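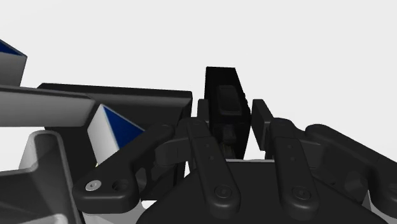
A tall black box, with a dark bin over to the left.

Oddale Household Swap - your questions

What can I bring along?
Pretty much anything clean and in one piece that a neighbor might be glad to take home! Kitchen things, toys, lamps, books, picture frames and storage boxes all go quickly. We can't take mattresses, paint or car seats, I'm sorry to say.

Do I have to bring something to take something?
Not at all. Plenty of people come with empty hands the first time, have a good look through the shelves and go home with a teapot, and we're just as happy to see them.

How many things may I take?
Up to six per household on each visit, and no more than two from the toy shelf, please - it empties so fast in September, when the families come back.

Where do I park?
Behind the hall on Nkosi Lane. If you're coming by bus, get off at the Bulska stop and it's a three-minute walk, mostly flat.

Can you hold an item for me?
Yes, for up to three days. Ask for Anathi Mkhize at the front desk and she'll put your name on it.

What happens to the leftovers?
Mpho Oosthuizen drives them over to the Busteo thrift store, who have been very good to us.

Page updated 2024-01-30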